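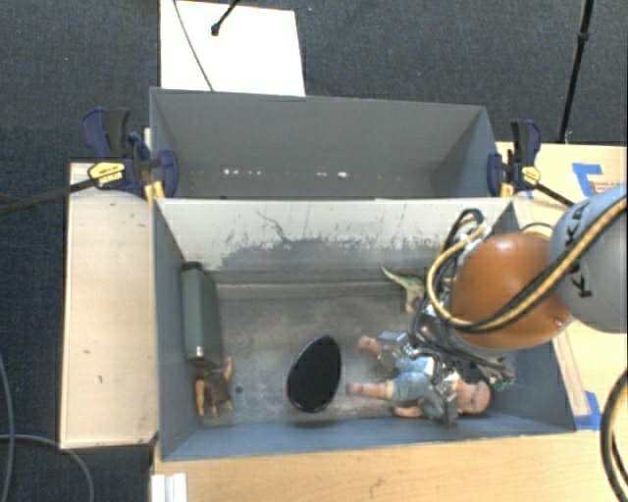
グレーの深い箱。

9月・水曜日　文:Yanling Tang
シェア 20　コメント 7

引っ越しに向けて、本を減らしている。

今の部屋には長く住んだので、本棚に入りきらない分が廊下と押し入れに積んである。次の部屋は今より狭い。壁の片側が全部窓で、背の高い本棚を置ける場所がひとつしかない。内見のときは明るくていいと思ったが、帰りの電車で本のことを考えて少し困った。

引っ越し業者はHitellに頼んだ。見積もりに来た人が押し入れを開けて、本は小さい箱に詰めてくださいと言った。大きい箱に本だけを入れると底が抜けるらしい。前回の引っ越しで、辞書と画集を一緒に詰めて持ち上がらなくなったことがあるので、それはよくわかる。小さい箱を20枚置いていってもらい、この数に収めることにした。

最初は著者別に分けようとした。これは失敗だった。同じ著者の本を並べると、全部そろっているのがうれしくなって一冊も抜けない。途中でやめて、買った時期で分けることにした。学生のころの本、最初の会社にいたころの本、今の仕事になってからの本。正確な時期は覚えていないが、どの部屋で読んだかはだいたい思い出せる。

学生のころの本はあまり残らなかった。線を引いてあるところを読み返しても、なぜそこに引いたのかわからない。語学の参考書は三章あたりまで書き込みがあり、その先は白い。こういうものは売れないので、ひもで縛って古紙に出した。

最初の会社にいたころは、通勤が長かったので文庫ばかり買っている。推理小説が多い。犯人を忘れているものは残し、覚えているものは手放した。我ながら雑な基準だが、一番早く進んだのはこの山だった。

難しいのは料理の本だ。ほとんど作っていないのに、捨てようとすると作りたい料理が見つかる。豆の煮込みの本を開いたまま台所に行き、その日は片づけをやめて煮込みを作った。レシピでは一時間となっていたが、うちの鍋では一時間半近くかかった。おいしかったので本は残した。

売る本は、駅の反対側にあるMorkicoという古本屋に持っていった。買い物用のカートで何度か往復した。店主は一冊ずつ奥付を見て、黙って山を分けていく。待っている間に棚を見ていたら、前から探していた旅行記が100円の棚にあって、買ってしまった。減らしに来て増やしている。

全部で3769円になった。高いのか安いのかわからない。帰りにHanでコーヒーを飲み、チーズケーキも頼んだ。旅行記はそこで読み始めた。Gululcombeという町に冬のあいだ滞在する話で、前半はほとんど天気のことしか書いていない。パン屋が開かない日が続いて、著者が缶詰を食べている。こういう何も起きない本が好きだ。

値段のつかなかった本は、友人のSigita Orgに見てもらった。Sigitaは箱の前に座り込んで、しばらく動かなかった。植物図鑑と、表紙の取れかけた詩集を持って帰った。詩集のほうは私も迷っていたので、渡すときに少し惜しくなった。読みたくなったら貸してもらうことにした。

詰めるときに気づいたことをいくつか書いておく。

文庫は背を上にして立てて入れると、後で取り出しやすい。すき間には靴下やタオルを入れる。箱の側面には中身を書く。上の面に書くと、積んだときに読めない。私は最初の数箱でこれをやって、書き直した。

すぐ読む本は別の鞄に入れて自分で持っていく。前回は全部箱に入れてしまい、新しい部屋での最初の夜に読むものがなく、炊飯器の説明書を読んでいた。

今のところ、箱はまだ少し余っている。ただ、仕事机の横の山に手をつけていない。ここには読みかけの本と、借りたまま返していない本が混ざっている。借りた本は引っ越し前に返したいが、誰から借りたのか思い出せないものが一冊ある。青い表紙の、川の歴史の本。心当たりのある人は連絡をください。

次の休みに机の横をやる。そのあとは食器。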